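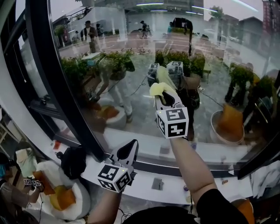 1/ The third edition of Girkenia is out and I have read the whole rulebook, including the part about line of sight through hedges. Thread, in no useful order.

2/ Background for people with healthier hobbies: Girkenia is a fantasy war game played with cards on a hex map. You build an army worth 2000 points, you argue about hedges, and then one of you has to go home and walk the dog. I have played since the first edition, when the box was brown and the rules were a pamphlet.

3/ The new box has 778 cards in it. The old one had fewer and I was already losing them behind the radiator.

4/ First the good news. Initiative has been fixed. You used to roll, then bid, then roll again if the bids tied, and the bids always tied, because everybody bid zero. Now the player who is behind on territory goes first. It takes a second and a half and it works.

5/ I will miss the zero bids a little. There was a guy at my local store who would think for a full minute, hand on chin, and then reveal zero.

6/ Supply lines are also better. You trace back to any friendly road instead of back to your capital, so my cavalry no longer starves to death in sight of a bakery.

7/ Now, the hedges.

8/ In second edition a hedge blocked line of sight unless you were next to it. Everyone understood this. Kids understood this. In third edition a hedge is "obscuring," which is a different thing from "blocking," and also from "concealing," and the three words are defined in three separate chapters by what I assume were three separate people who had fallen out.

9/ Obscuring: you can see through it but you shoot at a penalty. Concealing: no penalty, but you can't be picked out by cards that say "choose." Blocking: what you think. A hedge on a hill is obscuring and concealing. A hedge in a village is a fence.

10/ Yes, page 34. "Hedges within village hexes are treated as fences." Fences are not in the index.

11/ Factions! Everyone wants to know about the factions and by everyone I mean the one reply I got when I said I was going to do this.

12/ Mundberg (mountain people, big shields, no sense of urgency) got the gentlest touch. Their infantry costs a bit more and their gate cards come back to hand after use. If you liked sitting on a rock in second edition, you can now sit on the same rock with more options.

13/ I am a Mundberg player. You may have guessed. I once won a tournament game by never leaving my deployment zone, and my opponent shook my hand the way you'd shake hands with a parking meter.

14/ Mulleck got the overhaul. They were the swamp raiders, the fast ones that nobody could pin down, and in the last year of second edition they were half the room at every event I went to. Their ambush card now has to be placed face down on the map a turn early. You know something is coming. You just don't know which puddle.

15/ Mulleck players are taking this about as well as you'd expect. I have seen the word "unplayable" used by a man who then beat me with them twice in an evening.

16/ To be fair to him, I walked into the same puddle both times.

17/ There's a new neutral deck with mercenaries anybody can hire. Mostly fine. The ferryman is too cheap. If the ferryman is still that cheap in six months I'll eat my rulebook, and it's printed on the thick glossy stock, so that's a real offer.

18/ Components: the map is lovely. The tokens punch out clean. The card backs are a slightly different green from the second edition backs, so you can't mix the sets without sleeves, which I'm sure was an accident and not at all related to the sleeves sold at the same counter.

19/ I bought the sleeves.

20/ I ran out of sleeves. I bought more. The second batch is a shade glossier, and now I can tell which half of my deck I'm drawing from, so technically I've been cheating since November. I have told my opponents. They said it hasn't shown.

21/ Let's talk about the Ichikawa scenario, because it's the best thing in the book and it's hidden at the back, after the ads.

22/ Ichikawa is a river town. One side holds it, the other has to cross before the thaw. Each turn you flip a weather card and the ice gets thinner, and heavy units start looking at each other. The defender can win by doing nothing at all. I felt seen.

23/ We've played it on both sides and it comes down to the last turn or close to it every time. My one complaint is that the north bank is lined with hedges.

24/ Are the hexes on the north bank village hexes? The map shows two little houses. The scenario notes say "outskirts." The word "outskirts" appears nowhere else in the rulebook. We settled it by flipping a card and then both being unhappy.

25/ The publisher has since posted a FAQ. It is 51 pages long. The rulebook it explains is shorter than that. There is a section on hedges. It says to see the section on fences.

26/ Should you buy it? If you have second edition and a group that's happy with it, there's no rush, the old cards didn't stop working. If you're new, yes, start here, get the core box and skip the mercenaries until you've got a few games in.

27/ If you play Mulleck, I'm sorry, and please stop messaging me.

28/ Next I'm going to try a Mundberg list with no gates in it, at 2000 points, all cavalry. I expect to lose badly but I'd like to see what the other end of the map looks like. Will post the list once I've found the cards.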